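Home Projects Reports Partners Contact

Tredness Project – Progress Report to the Kininer Fund, November

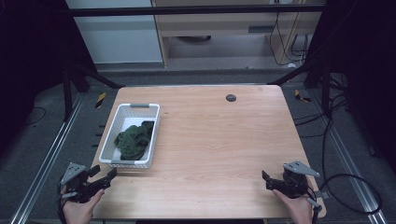
The two hand-held grippers at the table, with the basket and green cloth used in the folding task.

Dear Edeltraud Marti and colleagues,

Thank you again for your patience this autumn, and for the kind note you sent after our last call. It was passed around the lab and it cheered everybody up! I promised you a full account of the trouble we had with the grippers, so I'll start with that and leave the ordinary news for the end.

We had recorded 300 demonstrations of the cloth task when Flandis, our partner on the training side, wrote to say that the right-hand gripper was reporting itself closed while the fingers were plainly open. We pulled the recordings and found they were quite right. The fault came and went, sometimes for a second or two and sometimes for most of a take, and it had been creeping in for 3 weeks before any of us noticed. I'm sorry about that – we were checking the left gripper every morning and the right one only when it was charged with something new.

The cause was a cable. The right gripper's lead had been flexing at the plug whenever the operator reached across the table, and one of the wires inside had worn nearly through. Urquhart, who built the grippers for us, replaced both leads with a softer type and added a clamp so the plug no longer takes the strain. The bill came to less than we feared and fits inside the repairs line.

While we were at it we looked hard at the floor cables too (one of our operators had caught a foot in October, with no harm done, but it gave us all a fright). Operators now stop and step back before anybody moves a cable, and we have ordered covers for the longer runs.

Roughly a third of the recordings have to be done over. We have 4 trained operators and expect to need 5 weeks, which pushes the towel and shirt tasks into the new year. The final delivery date hasn't moved, though there is less slack in front of it than I'd like.

We'd be glad of your agreement to the revised order of work before the next payment is released.

With warm thanks from all of us on the Tredness team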